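White table for a playroom – will I regret it?
Posted 10th April in Home & Furniture

tablehunter_oh

Need a table for the playroom before June when my sister's kids come for the summer. Found an Ilden one at Georgiou, the big store out by Plalutstead, $294, matte white top, no sharp corners. Right height, right size, my husband even likes it. Problem is it's white. My two draw on everything and the little one is 3 and eats like a raccoon.

Things I want to know:
– does marker come off matte or does it sink in
– do they go yellow near a window, ours faces south
– is it worth putting a cover on or does that just trap crumbs
– would you just get the gray one (it's $19 more, don't ask me why)

I've read the reviews on the store page and they're all "great table!!" from people who got it yesterday. Want to hear from somebody who's had one a while. Doesn't have to be the same brand. Thanks in advance, typing this in the school pick up line so sorry if it's a mess.

oatmeal_on_the_ceiling

get the gray. white shows everything. we had white in the kitchen and I was wiping it all day, crumbs, pencil, jelly, the cat. Sold it. No regrets.

also check if the legs unscrew, ours didn't and it would not go up the stairs

penny4yourpots

Had a white matte one going on four years, three kids, so I'll go down your list.

Marker. Washable comes off with a wet rag if you get to it same day. Leave it a week and you get a ghost. Zillov spray got most of my ghosts off, let it sit a minute then wipe, don't scrub. Permanent marker is another story – rubbing alcohol on a cotton ball, small dabs, test underneath first. Mine was fine with it but I can't speak for the Ilden top.

Do NOT use the melamine sponge things more than once or twice in the same place. They're sandpaper basically. I have a shiny patch the size of a coaster where I went at some nail polish, and you can see it every afternoon when the sun comes in. My brother in law told me to go over it with a 3000 grit pad to even it out. Made a bigger shiny patch. So now there's a bowl that lives there.

Yellowing. Bit of it, on the window side, but so slow I only noticed when I moved a tray that had sat in one place all winter. If your room faces south I'd turn the table around every few months. Or pull the shade at lunch, whichever you'll remember. I remember neither.

Cover. Tried the clear roll out kind. Crumbs get under, water gets under, then it sticks and smells. It also curled at the ends for weeks. Went in the trash. For paint days I tape down an old shower curtain and take it off right after. Works better and costs nothing.

Things that actualy stain: turmeric, beet, hair dye, cheap red play dough, newspaper when it's damp. Things I worried about that don't: ketchup, berries, regular crayon (baby oil on a rag, then dish soap, then water or it stays greasy).

White or gray. I'd buy white again. Room is small and it bounces light. And you can find the puzzle pieces. Toys look nice on it too, if you care about that. Play kitchen stuff on a white top, last one a peeled banana against plain white:

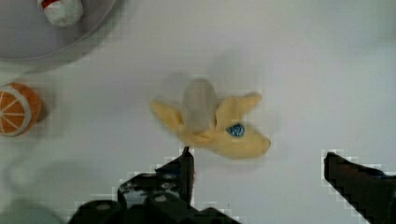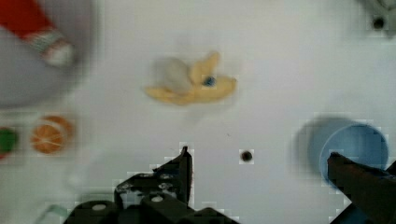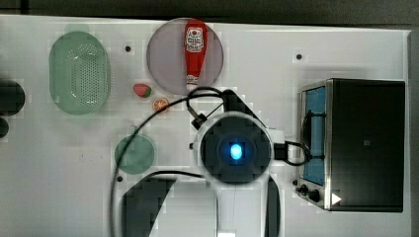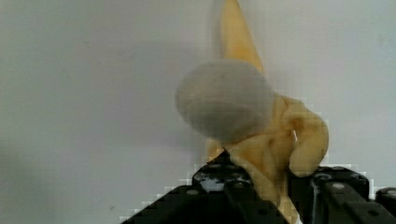
On the legs, the person before me is right, check before you pay. Mine come off with an allen key and I've moved it twice. Tighten them again after the first month, they all loosen. Put felt on the feet if you have wood floors, the glue on kind falls off so get the ones that nail in.

Oh and check the edges in the store. If the white is a strip glued on round the side, that's what goes first, way before the top. Run your thumbnail along it. If it catches anywhere ask for a different one from the back. I didn't and mine started lifting at one corner by the second year, wood glue and a clamp overnight, has held so far.

tablehunter_oh

Thank you both!! Did not think about the edges. Going back to Georgiou to do the thumbnail thing, and I'll measure the stairs tonite. Leaning white.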